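Mudarse con una masa madre a cuestas

Llevo semanas prometiendo esta entrada y por fin me siento a escribirla, con el café al lado y la cocina todavía a medio ordenar.

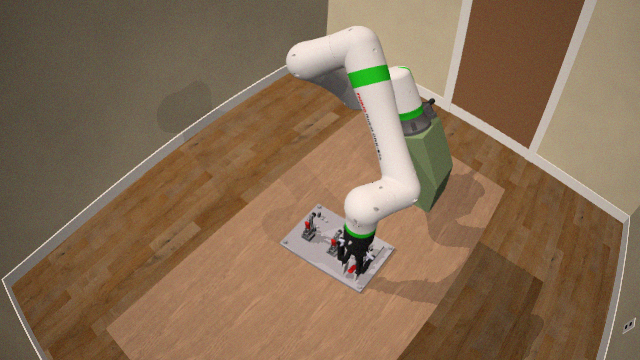

¿Se puede dejar la masa madre sin alimentar durante una mudanza? Un par de semanas en la nevera las aguanta bien, siempre que la hayáis refrescado el día antes y el tarro vaya con la tapa apoyada, sin cerrar a rosca.

Os lo digo así, de golpe, porque es lo que más me habéis preguntado desde que conté que dejábamos Plenville, y porque sé que muchos venís con prisa y con el tarro en la mano. Los que tengáis un rato, quedaos, que me apetece contarlo despacio.

Mi masa madre tiene ya sus años. La empecé en el piso de Plenville, en una cocina tan estrecha que para abrir el horno había que sacar antes la silla, y desde entonces ha comido casi todas las semanas la misma harina de centeno del mismo molino. Cuando decidimos venirnos a Drirnodmont, en mayo, lo primero que pensé (antes que en los libros, antes que en el sofá, que al final no cabía por la escalera) fue cómo iba a viajar el tarro. En casa se rieron de mí, claro. Luego bien que preguntaban todos si había pan.

Hice dos cosas por precaución. La primera fue secar una parte: extendí una cucharada muy fina sobre papel de horno, la dejé en la encimera hasta que crujía y la guardé en una bolsita dentro de mi neceser. Es un seguro de vida que no pesa nada y que recomiendo aunque no os mudéis a ningún sitio. La segunda fue ponerla a dieta. Pasé de mi masa habitual, bastante líquida, a una bola dura, con la mitad de agua que de harina, porque así fermenta más despacio y no se desborda en el primer bache.

Y fueron muchos los baches. El camión cargó por la mañana y nosotros salimos detrás, con el coche lleno de esas cosas que una no sabe en qué caja meter: la planta del baño, las lámparas, un reloj de pared que marcaba las horas desde debajo de un abrigo. El viaje son 575 kilómetros y se hace largo. Paramos en Nodon a comer, en un restaurante de carretera con manteles de cuadros donde sirven un caldo con fideos gordos que todavía recuerdo, y yo me llevé la masa a la mesa dentro de una bolsa de tela. El camarero preguntó si era queso. Le dije que sí, por no alargarme, y me arrepentí enseguida, porque me miró con cara de querer probarlo.

La casa de Drirnodmont es de 1923. Tiene las paredes gruesas y una despensa orientada al norte, lo que significa que hace un frío delicioso en verano y, según me cuentan las vecinas, un frío a secas en invierno. En Plenville yo trabajaba con la cocina siempre templada, porque la calefacción central no entendía de matices, y tenía mis horarios aprendidos de memoria: refrescaba a las ocho, a mediodía estaba lista, por la tarde formaba los panes. Pues bien, todo eso aquí no me ha servido para nada. La primera hogaza salió como una suela. La segunda también, aunque una suela más ancha.

Pasé unos días bastante enfurruñada, lo reconozco. Una llega a un sitio nuevo, no encuentra el pelador ni las toallas buenas, la caja de los zapatos de invierno aparece en el cuarto de baño, y encima el pan no sube. Me lo tomé como algo personal. Llegué a pensar que era el agua, y compré garrafas; después pensé que era la harina, y pedí por correo la de siempre. Con las dos cosas seguía saliendo lo mismo, y el cartero ya me saludaba con cierta pena.

Era el tiempo, sencillamente. La despensa está fresca, la masa va a su paso y yo seguía mirando el reloj de la casa anterior. Un domingo cualquiera me entretuve desembalando la vajilla de mi abuela — cada plato envuelto en su hoja de periódico, y yo leyendo cada hoja — y me olvidé por completo del bol. Cuando me acordé era ya de noche. La masa había crecido hasta el borde, temblona y llena de burbujas, como no la había visto desde que llegamos. La formé, la metí en la nevera y la horneé a la mañana siguiente. ¡Qué pan, de verdad! Nos comimos media hogaza de pie, con mantequilla, entre las cajas.

Os apunto la receta tal como la hago ahora, para quien quiera probar en una casa fría. Pongo 1000 gramos de harina, casi toda de trigo panificable y un buen puñado de centeno, 700 de agua, 200 de masa madre bien activa y 20 de sal. Mezclo sin amasar, dejo reposar una hora, añado la sal y hago unos pliegues cada vez que paso por la cocina, sin llevar la cuenta. Luego lo dejo en paz hasta que casi dobla. Aquí puede tardar el día entero. Salen dos panes medianos; uno lo congelo en rebanadas, que en esta casa somos de tostada.

Para el horneado sigo fiel a la olla de hierro, bien precalentada, con la tapa puesta la primera media hora. El horno de esta cocina ya estaba cuando llegamos y calienta más por detrás, así que giro la olla a mitad de camino. Tardé tres panes con un lado moreno y otro pálido en darme cuenta, y en ese tiempo le eché la culpa a la olla, que la pobre lleva conmigo desde mucho antes que el blog.

La harina ha sido otro descubrimiento. Cuando se me acabó la que había encargado, fui a preguntar a Pavlović, que es la tienda de comestibles de la plaza, pensando que tendrían como mucho el paquete blanco de toda la vida. Tienen sacos. Sacos de papel, apilados junto a la puerta, de centeno, de espelta y de un trigo de la zona que huele a paja y a nuez. Además te la venden a granel y te preguntan para qué es. Me tuvieron un buen rato hablando de fermentaciones con la cola detrás, y en la cola opinaban también. Salí con más harina de la que podía cargar y tuve que hacer dos viajes.

Drirnodmont anda por debajo de los 3000 vecinos, me dijeron en esa misma cola, y creo que la mitad sabe ya que soy «la del pan». No me disgusta. En Plenville viví mucho tiempo sin saber quién dormía al otro lado del tabique, y aquí me han dejado ya en la puerta un tarro de mermelada de ciruela y una lechuga con tierra. Voy correspondiendo con hogazas, que es lo que tengo.

En cuanto al tarro, vuelve a comer como antes. Le fui devolviendo el agua poco a poco a lo largo de una semana, a base de refrescos diarios, hasta dejarla otra vez cremosa. Si la vuestra llega del viaje con un líquido oscuro por encima y olor a acetona, no os asustéis: es hambre. Tirad el líquido, quedaos con una cucharada del fondo y dadle de comer mañana y noche durante unos días. Si lo que veis son manchas rosadas o pelusa, entonces a la basura con ella y a tirar de la bolsita seca.

La mía seca sigue en el neceser, por cierto. Me la encontré ayer buscando unas tiritas y ahí la he dejado.

En la próxima entrada os cuento lo de las galletas de espelta, que ya me han pedido la receta dos veces en la tienda, y a ver si para entonces han aparecido los moldes. Si alguno de vosotros ha pasado por una mudanza con masa incluida, contádmelo en los comentarios, que los leo todos aunque tarde en contestar. Me voy, que tengo una hogaza en la despensa desde las siete de la mañana y creo que ya me toca ir a verla.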